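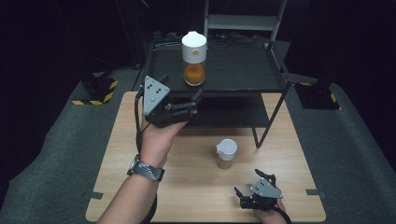

Fig. 4.1 Left and right grippers at the work table

4 Fitting and checking the hand grippers

This section covers the Corkix two-hand set. It assumes that the table has been set up as described in section 3 and that the control box is switched off. For the single-hand set, see Appendix B.

4.1 Before you start

Check that the serial numbers on the two grippers match the label inside the lid of the case. Grippers from different sets must not be mixed, as the finger travel values are stored as a pair.

Take off rings and bracelets that could catch under the strap. A flat wristwatch may be worn if it sits clear of the strap and the cable.

CAUTION: Do not lift or carry a gripper by its marker plate. A bent plate will give wrong position readings, and it cannot be straightened. Order a new one from Bosberg.

4.2 Fitting

1. Lay both grippers on the table with the marker plates facing up.

2. Put your left hand through the strap of the left gripper. Pull the strap until the gripper does not turn when you shake your wrist. It should still be possible to slide one finger under the strap.

3. Run the cable back along the forearm and fix it with the soft tie. Leave enough slack to bend the elbow to 90 degrees without pulling on the plug.

4. Repeat for the right gripper. A second person is useful at this point. If you are working alone, close the right strap against the table edge.

5. Switch on the control box. The status lamp shows amber for about 38 seconds and then green. Keep the fingers still while it is amber.

Note: If the lamp goes back to amber, switch off, check both plugs and start again from step 5. After 3 failed starts the box locks and has to be reset (see 7.2).

4.3 Checking the finger view

The finger view is the picture from the camera on each gripper. Check it each time the grippers are fitted and after any knock.

6. Open the finger view for the left gripper, then for the right. Hold each gripper low over the table with nothing between the fingers.

7. Open the fingers fully. One finger should show at each lower corner of the view, with table surface between them. Fig. 4.2 gives a view with both fingers in place. Wire stands and other fixtures may stay on the table during this check.

Fig. 4.2 Finger view, fingers apart
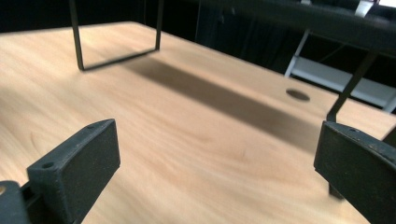
8. Close the fingers slowly. The pads should meet flat along their full height. If they touch at the tip only, loosen the pad screws by half a turn, press the pads together and tighten again.

9. Move each marker plate through the tracking area, turning the wrist both ways. The count of lost frames in the status bar should stay at zero. If it rises, wipe the dots with a dry cloth and look for strong light falling on the plate.

CAUTION: Do not use solvent on the plates or the finger pads.

4.4 Practice run

Use a light object with straight sides, such as a plastic jug or beaker. Do not use glass or hot liquids until the operator has finished the exercises in section 5. Pick up the object, move it across the table and set it down. Repeat with the other hand.

Stop if the hand becomes numb or the strap leaves a deep mark. Slacken the strap by one notch and repeat steps 6 to 8.

4.5 Removing the grippers

Switch off the control box before opening the straps. Unplug at the box end first. Coil the cables loosely and store the grippers in the case with the fingers closed.

Corkix Set-up Guide, issue of 14/01/2018 | Bosberg product support | Text: Triin Lūse | © Bosberg | Back to top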